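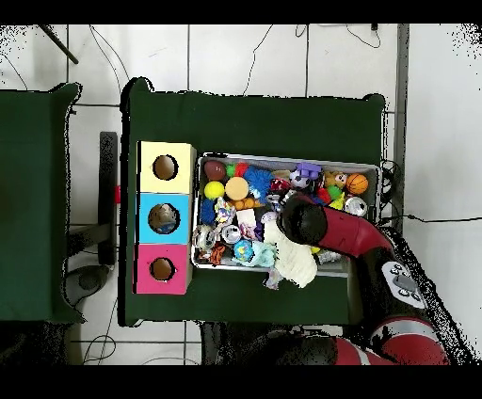
Sorting a toy bin: what to hand to a machine and what to keep doing yourself

Mixed toys are about the worst thing you can ask a machine to pick up. A soccer ball rolls, a plush toy squashes, and a soda can lying on its side turns away if it is touched off center. A cloth over the top of everything hides what is under it. People deal with all of this without looking twice. Machines are still slow at it.

We get asked at Jedemwood whether it is worth waiting for a home robot before buying storage. Our advice is no. Set the room up so that it works for you now.

1. Take the cloth off first. Shake it out and put it with the wash.

2. Pull out the trash. Cans go to recycling before you touch a single toy.

3. Use a shallow tray for the unsorted pile. In a deep bin the small things sink, and you end up digging.

4. Give each kind of toy its own box, and make each box a different color. Yellow, blue and pink are easy to tell apart from across a room. Small children learn the colors faster than labels.

5. If you cut a hole in the box, cut it larger than the biggest ball you own. Tape the edge if the cardboard is rough.

6. Stacked boxes save space, but the lower ones are harder to fill. For daily use, set them side by side - stack them when you are done.

Can a machine do it yet?

Partly. Firm, round things on a plain dark surface are the easy end of the job. Soft toys, spiky balls and anything tangled are harder. Ryan Goodall, who writes our workshop notes, clears a full tray by hand in 4 minutes and would not trade that for anything on sale today. He plans to look at the question again in August.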